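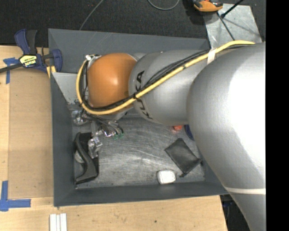 Cables are what fail first on a small workshop arm, well ahead of the motors. Most of the trouble comes from the way they are tied. A cable that runs outside the arm needs to be held in a few places and left free in between, so it can move when the joints turn. On the KUKA arm over the gray bin, the yellow cable and the thin black ones follow the same path, with a whitish strap near the big segment and a small black tie farther along. Copy that layout at home. Pull the ties snug enough that the bundle stays put, then stop. If the tie dents the jacket, cut it off and start over.

Checking the slack

Turn the power off and lock it off before you put your hands near the arm. When the ties are on, step out, restore power, and run each joint slowly to both ends of its travel. Watch the cable from outside the reach of the arm. It should never go tight, and it should never hang low enough to catch on the work. If it does either, power down again and move one tie at a time.

Holding the bin

A bin that slides an inch will make the arm miss, or worse, press down on the rim. Clamp it to the bench. A bar clamp on one edge is fine for light parts. For anything heavy use 2, on opposite sides. Keep the handles out of the path of the arm and check them by hand at the start of each day. Clamps loosen. Ernő Győri at the Perimham shop retightens his whenever he swaps the bin, and I have picked up the same habit.

Marking the bench

Put tape on the bench at the bin corners so it goes back in the same spot. Blue painter's tape comes off clean if you change it every few months. We last changed ours in April. Write nothing on it that you will need later, as ink rubs off.

Picking up strays

Never reach into the bin while the arm is live, even if it is standing still. A stopped arm may only be waiting for its next command. Press the stop, wait, then reach. Dorottya Veres keeps a long grabber on a hook by the bench, and she still presses the stop before using it.

Keeping a log

Write down the date, what was tightened, and the cycle count. We do a full cable check every 1,000 cycles. The last one was late, at 1,484, and there was a worn spot on the jacket by the second tie. Replace a worn cable. Do not wrap it in tape and keep going.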